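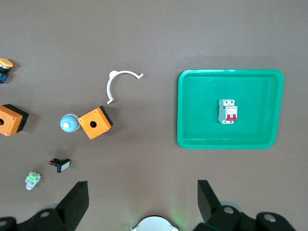 A shop owner wrote to us last spring to say that the words "tested spare parts" usually mean somebody wiped the dust off. Fair enough. We have bought parts like that ourselves, and it is a large part of why Ginetti exists.

About Ginetti

We sort, check and resell push buttons, enclosure boxes, contact blocks, indicator switches and the clips and screws that go with them. Most of it comes out of control panels that are being scrapped or rebuilt. Some is old stock that sat in a storeroom until the storeroom was needed for something else.

We started with one workbench and three crates of mixed buttons from the Jakulik packing plant, bought as a single lot with a typed list stapled to the lid. The list was wrong. Half the caps had no bodies, the boxes had lost their screws, and a good many contact blocks were the other kind, the ones that open when you wanted the ones that close. Sorting it out took most of a winter and taught us to distrust typed lists, including our own.

What we do with a part

Everything gets laid out on the bench before it goes into a bin. Caps are matched to bodies by trying them, since two yellow mushroom heads can look the same and still not share a thread. An enclosure box has its screws taken out, looked at and put back. Contact blocks are put on a meter and pressed 24 times, and if one reading wanders the block is thrown out. We don't rebuild contact blocks. People ask, and we have yet to see a rebuilt one we would put in our own panel.

A test on a bench is still only a test on a bench. It says the block closed a circuit in a dry room with someone watching. It doesn't say what ten years of oil mist did to the spring. For that reason we do not sell used buttons for emergency stops at all, whatever color the cap is. Buy those new, from whoever you like.

What's on the shelf

At the January count we had 1402 parts in 23 bins. We mention the number only because customers like to have one. It tells you very little. One bin is nearly all blue caps, and if you need a blue cap that is a fine thing, but otherwise you could take the whole bin off the total and be no worse off.

Call before you drive over. The online list is updated at the end of the day, when we remember, and the Macedo repair shop next door has a habit of walking in at lunch and cleaning us out of boxes.

On "green" claims

We are sometimes described as a recycling business, and we'd prefer not to be. A switch that gets used again is one that didn't have to be made – we believe that much. How much good it does once you add the packaging, the van and the parts we still end up throwing away, we couldn't tell you, and we are wary of anyone in this trade with a percentage on the front page.

Classes and kits

Damia is our evening bench course for people who want to wire a simple start/stop station and understand why it works. It runs in small groups with parts from our own bins, so the colors won't match. There is no certificate. You leave with the station you built and, in most cases, a list of things you would do differently.

Returns

If a part doesn't work, send it back within 3 months and we'll refund it, postage included. If it works but doesn't fit, send it back anyway with a note saying what you were trying to fit it to. We keep the notes in a binder by the bench.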